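Workshop notebook, January
Bench 2, paper and book repair

Started at 8:15. Heating had been on overnight, so the room was at a steady temperature when I came in. The hygrometer on the shelf said 37 percent, lower than I want for paste work. Put a tray of water under the bench and left it.

Main job is still the Trollgate ledger. The text block is out of its boards and the old spine lining is off except for a strip near the tail, where somebody once used a brown animal glue and plenty of it. Poulticed that strip with methylcellulose, ten minutes at a time, scraping with the bone folder between rounds. Four rounds did most of it. Left the last bit alone. It is hard but thin, and the folds under it are weak enough that I would sooner have a little glue than a torn section.

Paste: wheat starch, one part to five of water, soaked for 27 minutes and cooked in the double pan until it went translucent. Sieved twice. The second batch this week, the first one grew lumps in the fridge. I think I put it away warm. Note to self, let it cool on the bench with the cloth over it and only then cover it.

Tissue tests for the guard repairs. Faith Temba wants these written down properly so the next person does not repeat them, so:

Lanell thin, 10 gsm. Tears nicely with a wet line, feathers well. Went transparent over the ink and dried with no shine. Cockled slightly on the long repairs when the paste was too wet. Thinned the paste less for the next strip and it lay flat.

Lanell medium. Too stiff for the folds. Fine for the corners of the endpapers, where it will get handled. Keep for that.

Boström offcuts from the drawer. No label with the weight on it, so I can't say what we have. Color is good, a bit warm. Grain direction was hard to find. Tried the damp curl test on a small square and it curled both ways, which tells me nothing. Put it back in the drawer with a pencil note.

Left all three under blotter and glass with the small weights on.

Faith asked whether ordinary pocket tissues could be used for lifting excess paste at the edges, as we are nearly out of the soft blotter. I don't want them near the ledger itself. They shed, and I have no idea what is in them. For wiping brushes and the glass they are fine, and that is what I would use them for.

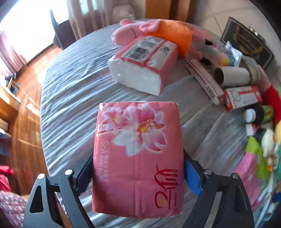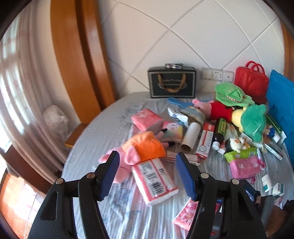
Tissue packs, printed wrapper in the first one, barcode side in the second.

Tried it on scrap anyway. Took a sheet of old printed waste, pasted a strip across it, and dabbed one half with blotter and one half with pocket tissue. Under the loupe the blotter half was clean. The tissue half had short fibers stuck along the paste line, and a couple of them would not brush off after drying. So, brushes and glass only. I will put a box by the sink.

Ordered more soft blotter from Zadside. They have a minimum order, and the cheapest way to meet it was to add a roll of unbleached linen thread, 2000 meters. Far more than we need for the year but it keeps. Asked them to send the blotter cut down if they can. The full sheets bent in the post last time and we lost the corners.

Afternoon. Checked the ledger leaves that were humidified yesterday. Most are flat. The ones with the folded corners still want to spring back at the crease, so they have gone back between felts for another night with the heavier board on top. The ink on the later pages is a purple copying ink, and it bled at once on the spot test with water. Those pages get no wet paste at all. For them I will try the remoistenable tissue, activated on a damp sponge, one short piece at a time - slow, but I can't see another way that leaves the writing alone.

Sewing frame needs a new key for the third cord. The old one has split along the grain. Used a bent paper clip for the dummy block and it held, but I would not trust it on a real book.

Sharpened both paring knives. The small one has a nick near the tip that will need the coarse stone, and I did not have the patience for it today.

Hygrometer at 4:40: 41 percent. The tray helps a little.

To do next:
Look at the test strips and flex each one at the fold.
Cut guards from the Lanell thin, with the grain running head to tail.
Ask Faith if the original spine label is being kept loose or put back on.
Make a new key.
Label the Boström drawer.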